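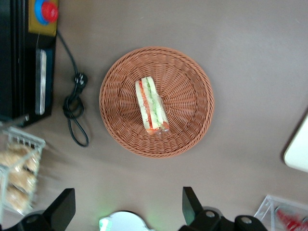
A reader wrote under my last post that the night mission in Ultthorpe is not possible without the quick save, and that if I say I finished it without saving, then I must have played on the easy level. I want to answer this properly, with more space than the comment box gives.

I played it on the normal level, version 7 of the game, with the Safavi map pack turned off. I did not use the quick save inside the mission. But I must admit that I had lost this mission many times before, in the years when I still saved after every guard, so I knew the map very well. A new player would have a much harder evening than I had.

For the people who do not know the game: Ultthorpe is the old tactics game from Stukamitz, where you lead a small team behind the front line and you look at everything from above. You have 4 men. Each guard has a cone of vision, and you plan your steps between the cones. The night mission is the one with the railway yard at Plenham. You must reach the signal house, cut the telephone line, put the charge under the water tower and bring all your men back to the boat.

The statistics page of the game tells me that in my first complete campaign I made 582 saves. This number made me a little ashamed when I saw it. I was not planning anything. I moved one man, saved, moved him again, loaded, tried from the other side of the wall, loaded. In the end the mission was a chain of small lucky moments, and when I was asked later how I did it, I could not explain.

So last March I began again from the training map, with one rule. I may save between missions, but never inside. If the alarm rings, I continue. Only if a man dies do I start the mission again from the beginning.

The first thing that changed was that I started to wait. In the railway yard there is a patrol of three soldiers which walks along the freight cars, turns at the crane, and comes back. With the quick save I always ran behind them and hoped. Without it I lay down with the scout by the coal heap and watched the whole round two times. Then I saw that the last soldier stops at the crane for a moment longer than the other two, and when he is there he looks at the river and not at the tracks. I had played this map for years and I never knew it.

The second thing was the alarm. I used to believe that an alarm means the mission is lost, and I loaded immediately. It is not so. In Plenham the barracks send out one group, they go to the place of the noise, they search, and after a while they return inside. If your men are lying under the platform, you can survive it. It is even useful, I think, if the noise is made at the east gate, for then the way to the signal house is open for a short time. I am not sure if the developers wanted this or if it is a mistake in the game.

The hardest part for me remains the way back to the boat. By then I have played more than an hour and my hand becomes impatient. I lost the mission at this point again and again: the charge was placed, the line was cut, and I walked the driver straight into the searchlight at the pier. It hurts very much to lose an hour like this. I understand each person who says that he has no time for it, and I do not think that my way is the correct one for everybody. If you have children, or you come home tired, please save as often as you like.

To the reader I would propose a middle way. Use one save in the mission, after the telephone line is cut. The yard is then quiet, and the second half is really a different task from the first. Watch the crane patrol before you move anybody. Do not use the rifle at all, it is heard as far as the barracks. And send the driver last. He is slow when he crawls and he has nothing to do before the boat.

About the Safavi pack: somebody also asked me if it makes the mission easier. I tried it only for one evening. It moves two searchlights and it gives the guards at the pier a dog, so I would say no. The download was nearly 700 megabytes, mostly new sounds, and the rain is nice.

I wrote this on 15 January 2025 and I am now in the mission after Plenham, the one in the snow. The footprints are giving me trouble. The guards follow them, and they stay visible much longer than I remembered. If somebody has finished this one without saving, please write to me which side of the bridge you took.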